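Ifeoma Nwosu
9/16/25

ok small thread on the thing that's eaten my life since January, which is teaching robot arms by walking around with the hand part and leaving the arm at home (1/7)

We've got 3,783 demos in the Clella set now, all done by hand, no arm involved. First 2,000 were me and Nwankwo-lab people doing the same pick over and over in one room. Policy looked great! In that room!! (2/7)

Took it down the hall and it fell apart. Success went to 23 percent. I ate a whole sleeve of crackers at my desk (3/7)

So we threw out anything with a tracking dropout, kept 1,552 of the rest, and picked those to cover as many rooms and start heights as we could. Less than half the data, same training recipe (4/7)

And it does better in new rooms than the full set does, which I did not believe, so I reran it with different seeds and then made Mollari rerun it too (5/7)
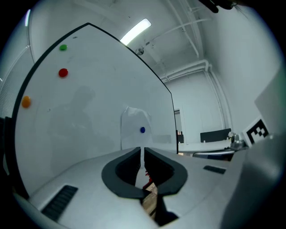 My best guess is that the big set let it memorize backgrounds. When every demo has the same wall behind the fingers, the wall is a pretty good clue about what to do next, and then you change the wall (6/7)

Still bad at: shiny stuff, anything thin lying flat, and me being impatient. Trumetti runs are next, and the writeup goes up once I fix the ugly plots. Ask me things, I'm procrastinating (7/7)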